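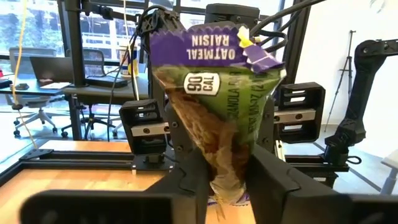 *Wrist camera, two-finger gripper holding a granola bar wrapper, oatmeal raisin.*

# bench-budget

Planning notes and cost sheets for the tabletop manipulation bench at Dorkcombe. Maintained by Sebastião Aguiar. Last revised June 24, 2025.

This repo holds the numbers we used to ask for money, and the numbers we ended up with. It does not hold recordings or control code.

## Contents

- `capital.csv` — one row per item over $200, with supplier, lead time and expected life
- `consumables.csv` — everything under that line, including packaged food used as test objects
- `spares.md` — what to keep on the shelf
- `quotes/` — PDFs as received, file names start with the supplier

All prices are in US dollars before tax. Shipping has its own column. Do not fold it into the unit price, or the totals tab will count it twice.

## What the current request covers

The open request is for $3572. It pays for replacement gripper fingers, one wrist camera, a set of rail brackets and a year of test objects. It does not pay for a new arm. The Tavares quote for an arm expired in February and has not been renewed, so treat that row as stale.

We asked Orby and Bralleck for prices on the fingers. Orby is cheaper per pair but only ships in packs. Bralleck sells singles and charges a flat $68 for shipping, so small orders from them make little sense. Both quotes are in the folder.

## Test objects

Wrappers and pouches are budgeted as consumables. Film packaging creases when the fingers pinch it, and after enough grasps the label folds over and the object no longer matches its entry in the object list. Shiny film also throws glare into the wrist view, so order a few matte items along with the glossy ones.

Buy from one lot where you can. Brands change their packaging without notice, and a new label means a new entry.

## Things that were underbudgeted last time

- Cables. Long runs, strain relief and clips were left out of the first sheet completely.
- Rail hardware. Corner plates and brackets are priced separately from the rail by most suppliers.
- Fasteners. Buy them by the box.
- Lead time on cameras. Order 2 if the budget allows — the second one goes in spares.

## Editing

Add new rows at the bottom and leave the old ones alone. If a price changes, put the new price in a new row and mark the old one `superseded`. Rows with no quote file get `est` in the status column and are left out of the request total.

Send questions about the totals tab to Sebastião before changing any formulas.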